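Sorting Supper: Two Arms, Three Bins and a Great Deal of Patience
15/05/2021

Anybody who has ever unpacked groceries with a small child will have some feeling for the Kalodel project, which has spent the better part of a year teaching a pair of robot arms to put produce away. The group works in a big open hall in Flullari, under a ceiling full of ducts and pipes, and I went along expecting something sleek and fast. What I found was slow, careful and (I say this fondly) a lot like watching my grandmother choose tomatoes.

The method goes by the name Wirkutau, and the idea behind it is simple enough to explain over coffee. Most two-armed systems get one plan that tells both arms what to do. Wirkutau lets each arm make its own guess about which piece to pick up next and which bin it belongs in, and then the two guesses are compared before anything moves. If they clash, the arm with the longer reach to make gives way and picks again. 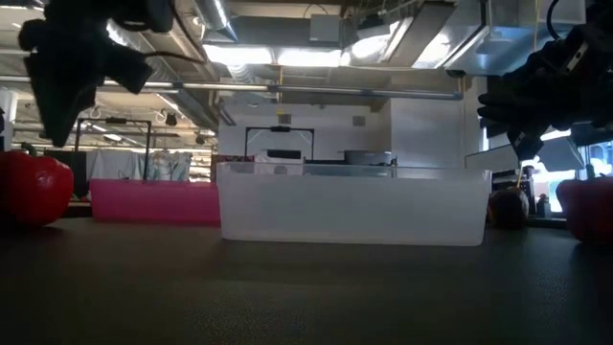
Peppers to either side of the pink and white bins, with both grippers overhead.

It sounds polite, and it is, but the politeness has to be learned. The team recorded 354 practice runs with people guiding the arms by hand, and 42 of those were set aside for testing. Peppers turned out to be the hard part. They have lobes and stems and a shiny skin, and a grip that suits an apple very nicely can send a pepper rolling.

Before each run the produce is laid out afresh along both sides of the table, and the layouts are mixed up on purpose, so that neither arm can get by on habit.
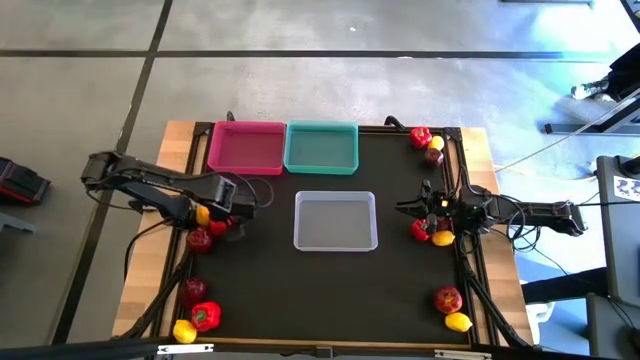

The table from above, with peppers, apples and lemons along both sides and the bins still empty.

The result everyone at Kalodel wanted to talk about was the clashes. Under the old single plan, the arms got in each other's way in 15 of the test runs. With Wirkutau that happened in two, and both times a lemon was involved. The next round starts in June with the Akolgo gripper, which has softer fingertips, and I have been promised pears.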